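Sostance Fund > Grantees > Sindimura Bakery > Progress reports

Progress report, February to May
Prepared by Felicja Szulc for the Sostance Fund

Dear friends at the fund,

Thank you again for your patience with us this spring. You asked for a plain account of how the packing arm is settling in, and I will try to give you one, though I do tend to wander. The arm moved into regular morning practice in March, on the white table at the end of the packing room, and it has now made 1295 practice placements, all of them one roll into one basket.

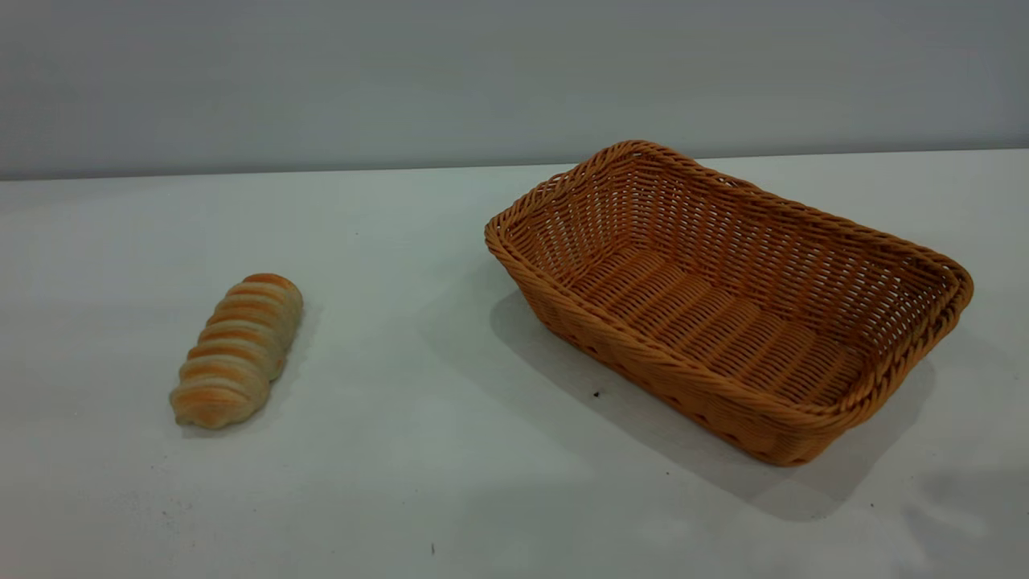 Our packers were the people I worried about most, and I am glad to say all 5 of them are still with us and still on full hours. What has changed is how they spend the early shift. We agreed with them to start small, with a single coiled roll and one wicker basket set well apart on a bare table, and they chose the distances themselves. Weronika Bednarek has taken over the practice log and now spends more time on it than on packing, which she asked for — and which we have put into her job title and her pay.

The hotel orders are still packed by hand, around 400 baskets a week, and I expect that to stay so through the summer. We would like the arm to take the plain single-roll baskets first, so that the reaching and bending comes off people's shoulders before anything else does.

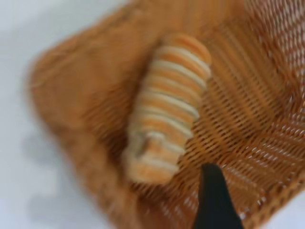

Norbert Oravec told me over coffee that his wrists feel better on the mornings he runs the arm, but that he misses the talk at the long bench and would like the two jobs swapped every few days. We have started doing that.

Training has used 104 paid hours so far, a little more than we planned, mostly on stopping and restarting the arm safely.

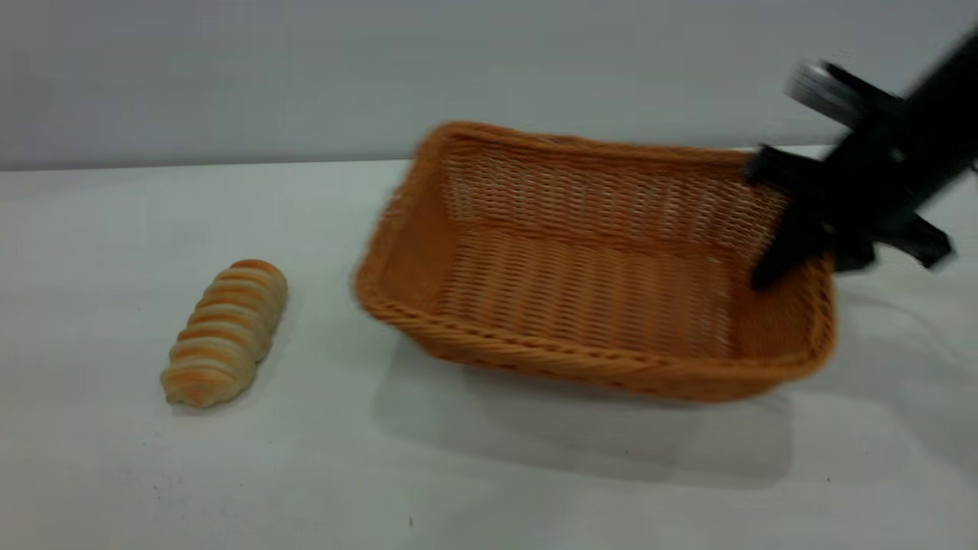 The remaining training money will go to the late shift, who have had much less of it and have been very good about waiting. Vibeke Arnardóttir will draw up their hours with them, and I will send you her plan as soon as it is agreed.

With warm thanks from all of us,
Felicja

2 comments | 5 shares
Contact the grants desk | © Sostance Fund | Back to top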